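The tribunal sat above a shoe shop in Beaulieu, in a room with a carpet the colour of weak tea. I had brought my lunch. The letter said two hours, and I have dealt with the revenue long enough to know what a letter is worth.

The question was whether the Fukavix was a biscuit or a cake. Biscuits with a coating paid the full rate. Cakes paid nothing. Brorine, who made the thing and employed me to keep its books, had called it a cake for as long as it had been sold, and the revenue now wanted the difference back with interest.

"It goes soft when stale," said our barrister. "A biscuit goes soft. A cake goes hard."

"You have that the wrong way round for your own case," said the judge.

He looked at his papers. We were paying him 800 an hour, and I wrote that down.

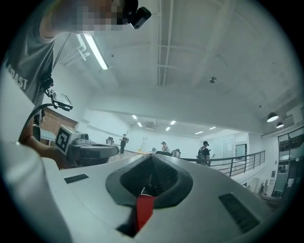

Grey T-shirt, arm up.

The revenue called its expert, a man from Ikex who had written 77 pages on the subject of crumb. He had pressed the Fukavix, soaked it and left it on a windowsill. He had asked shoppers what they would call it, and most of them had said they wouldn't buy it. I thought this was the first sound piece of evidence all morning.

"And in your opinion?" said the judge.

"In my opinion it has some features of a cake."

"Is it one?"

"It has some features of one."

At the break our barrister told me it was going well. I asked him how he could tell. He said you got a feeling for a room. I had a feeling for it too, mainly in my knees, and I ate my sandwich on the stairs.

In the afternoon they passed the samples round. The judge took one, turned it over and bit it. She chewed for a good while. Both barristers watched her jaw as if it might rule by itself.

"Is this the plain one?" she said.

"That's the lemon," said the clerk.

She made a note. I would have given a week's pay to read it, though I doubt it had anything to do with tax.

The decision came in September. It ran to a great many paragraphs and found that the Fukavix was a cake, except the lemon, which was a biscuit. Brorine sent round an email calling it a victory. I sat down with the lemon sales, the interest and the barrister's bill, and started adding them up. Then I went and shut the office door.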